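Phone rumor tracking, final report
Delali Ametepe, Harnar section

What we did

Followed rumors about one phone, the Charbonneau 2 from Sokeck, from the first leak in July until launch. Wanted to know which kinds of rumor come true. Picked this phone as there was tons of talk about it and the first Charbonneau was a pretty small step, so people expected a lot from the second.

Collected 341 posts from blogs and forums. Threw out copies of the same story, which took way longer than planned. Each rumor got a topic (screen, battery, camera, price, color) and later a yes, no or partly.

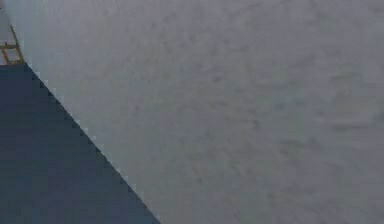 Fig. 1. Gray surface with mottled finish, computer render.

Results

Price rumors were worst. Most sites said 850 dollars, a few said it would cost less than the old one, and the real price was 100 dollars over the highest guess. Battery rumors did OK. Color rumors did best, maybe becuase case makers get told early. Camera ones hard to score, "better in low light" could mean anything. Marked those partly.

Forum posts vs blogs: hardly any difference. Blogs mostly link to the forums anyway. The Caltovcombe forum had the screen size first and everybody else had it by that evening.

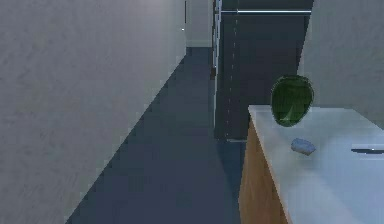
Also tried scoring by how sure the writer sounded. Words like "confirmed" or "will" against "might". The sure ones were wrong more often in the price group, no clear pattern in the rest.

Problems

Only one phone. Only English posts. I did all the scoring myself so some of the partlys are arguable. A few posts got edited after launch and I didnt save the old versions, those are left out.

Next time: save every page the day its found, and get a second person to score.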